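Brereo Wall-Mount Control Panel Enclosure, Model 339

Product code: BR-339
Availability: in stock, ships from our Drirley warehouse
Price: on request, trade accounts see logged-in price

The Brereo 339 is a steel enclosure for small control panels in workshops, pump houses, greenhouses and light industrial buildings. It comes with a hinged door, two quarter-turn locks and a removable back plate. Most customers use it for motor starters, timers and small power supplies.

The door can be hung on either side. To change it over, pull the hinge pins, turn the door around and put the pins back in from the top. No drilling is needed. The door gasket is poured in one piece and should be wiped with a damp cloth now and then -- do not use solvent on it.

What is in the box

Enclosure body with door fitted
Back plate with four fixing nuts
Two locks and one key
Wall brackets and screws
Bottom gland plate, blank
Ground strap for the door
Printed drilling template

Cable entry

The gland plate at the bottom is supplied without holes so you can punch it to suit the job. If you would like it punched before delivery, send a sketch with your order. Lesego Msimang in our workshop will confirm the layout by email before any metal is cut. Punched plates cannot be returned. Top entry is possible but we do not advise it for outdoor use.

Mounting the back plate

Lay out the parts on the bench first and leave room for wire at the sides. Drill and tap the plate while it is out of the enclosure, clear off the chips, then fit the rails and the larger components.

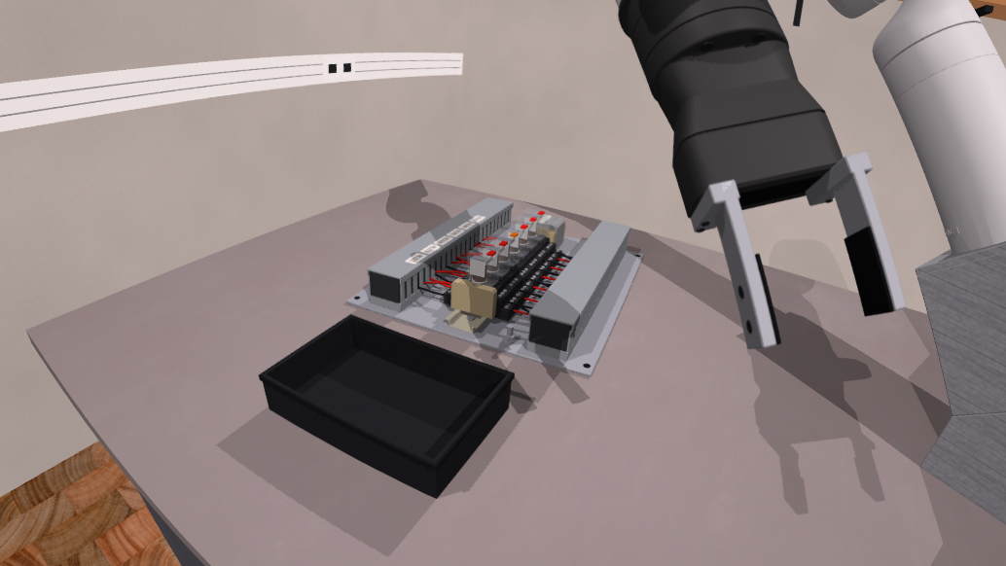
Once the plate is wired, lower it onto the four studs and run the nuts down by hand before tightening. Connect the door ground strap last. On heavy assemblies it helps to have a second person hold the plate.

All wiring must be done by a qualified person and must follow local code. Turn off and lock out the supply before opening the door.

Options and spares

Rain hood, Sitau pattern
Window door, clear
Spare key
Replacement gasket
Pole mounting kit

Delivery and returns

Unused enclosures can be returned in the original carton. Please check the carton for dents before signing. Orders placed before December 28, 2024 keep the November price list.

Questions about sizing go to Ottó Fodor at the trade desk. Have your parts list ready when you call.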